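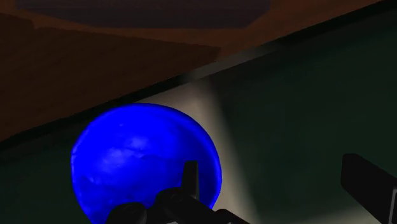 Figure 1. Simulated wrist view with the blue object on the green surface, gripper fingers apart.

Training a grasp policy on rendered wrist images: effect of shadow variation

Project report, Hudport, 2021-10-24

1. Aim

The project tested whether a grasp policy trained only on rendered images depends on fixed lighting. Earlier work in the Seltska project used one light position for all training runs. The policy did well under that light and poorly when the light was moved, and the cause was not examined.

2. Method

All runs used the same simulated table, gripper and blue object. The policy received the wrist image and the finger opening, and returned a small change in gripper position. No depth image was used. Colour and surface were kept constant so that only the light differed between conditions.

We compared 2 training sets. Set A kept the light fixed. Set B drew a new light position at the start of each episode, which moved the pale and dark areas on the green surface and the shadow on the wood. Each set held 353 episodes, recorded in June with the Hulon scene files. Training was repeated with 3 random seeds per set.

Testing used 12 light positions that appeared in neither set. A grasp was counted as successful if the object was still between the fingers after the lift.

3. Results

Under the original light the two sets gave similar success rates. Under the test lights the policies from set A failed far more often. Most failures were of one kind: the gripper closed too early and to one side. Set B policies made this error less often with every seed, but took longer to settle in training.

Replaying the failed episodes showed that the early closing was more common when the darker band on the object lay close to a finger. In Figure 1 the band is on the right side of the object, near the narrow upright finger. Both are dark, and we suspect the set A policies did not separate them well. This was not tested directly.

4. Limits

Only one object was used, and its strong blue is easy to tell from the green surface. A duller object may give a different result. The Van Wyk contact settings were left at their defaults, so slip during the lift may be too low. No run was made on a physical arm.

5. Further work

The next step is to repeat the comparison with object colour varied and the light fixed. The scene files and seed list are stored with the training logs.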